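4. Opening hours and walk-in trade in independent salons

Our fourth set of results comes from the June round of visits, and we are grateful to the owners who let us sit by the till for so long.

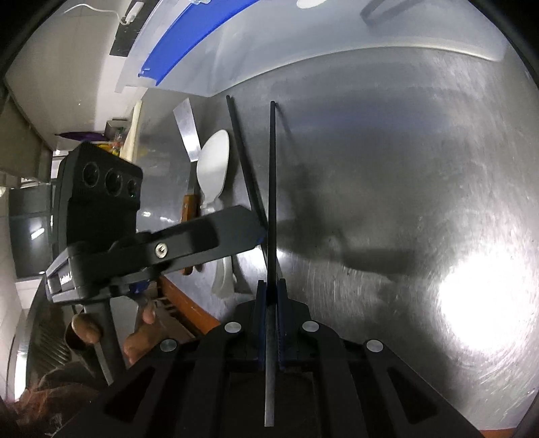 Figure 4. Long black chopsticks on a brushed stainless steel countertop, with several utensils to the left.

4.1 Who keeps the late evening

Of the 308 salons in the sample, those that belonged to a chain were a good deal more likely to stay open past the dinner hour. Independent owners told us again and again that the late evening was pleasant but hard to staff, and that a stylist who closes the shop wants a slow start the next morning – a wish most of them were happy to grant. Hutsuliak and Berrada found much the same thing in their study of barbers in Paris, although their shops were larger than ours and had often changed hands.

The 1167 appointment records we were given tell a slightly different story. Walk-in customers came mostly in the early afternoon, when the chairs were already full, and the late hours went to regulars who had booked well ahead. Owners who used the Flirkow booking calendar could see this for themselves, and six of them had moved their hours by the time Dovhaniuk went back for the second interview. We come back to their reasons, and to what the change did to weekly takings, in section 4.2.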